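Mixed-item picking at Karkden: gallery

Tallel began moving its returns sorting to robot picking in July. This page records the bin cell at the Karkden site and the changes to the work of the people on that line.

Returned goods arrive unsorted, in any shape and lying at any angle. Before the change, each sorter lifted every item by hand across a shift. The arm now makes the first pick from the bin, and staff deal with whatever it leaves or refuses.
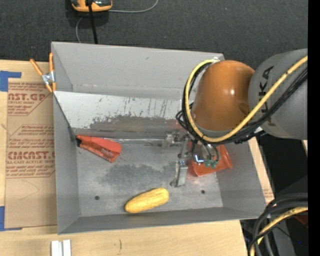
The line has 19 sorters, and no posts were cut. Nine have retrained as cell minders. A minder sets the bin, clears stuck items with the arm stopped, and logs each failed pick by cause. Training takes 20 hours, split between the cell and the desk.

Lifting has fallen and screen work has risen. Several minders report sore eyes in place of sore wrists, so turns at the screen are now kept short. The failure log held 124 entries at the last review, most of them for soft packets and items lying against a wall.

Text and gallery: Syafiqah Yusof, Tallel line engineering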